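4.2 What changed for the packing staff

The most striking result at Savgate came from the people, and we were delighted by how quickly they made the cell their own. Before July, seven packers sorted loose markers into classroom kits by hand, up to 2,000 pieces a shift. With small arms taking over the picking, the same seven now set out the work, check the finished kits and decide what the arm should try next. Several told us their wrists felt better by the end of the week, and two asked to learn how to record new motions themselves (they are now teaching the others!). Figure 3 shows the arm over a mat with red, blue and green markers, the kind of mixed layout the packers like to test, with the blue and green caps close together.
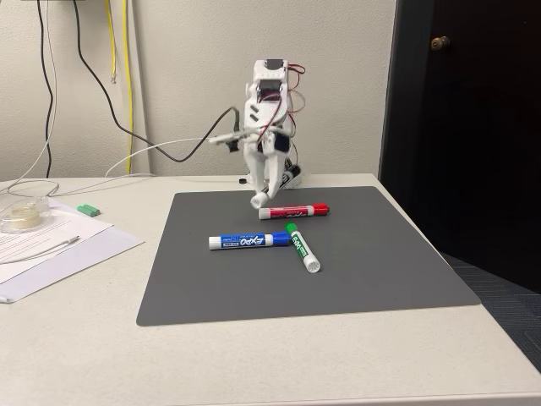

Figure 3. Printed arm with its gripper just above the mat, near the red marker.

4.3 Limits of the study

Savgate is a single site, and our interviews covered day shifts only.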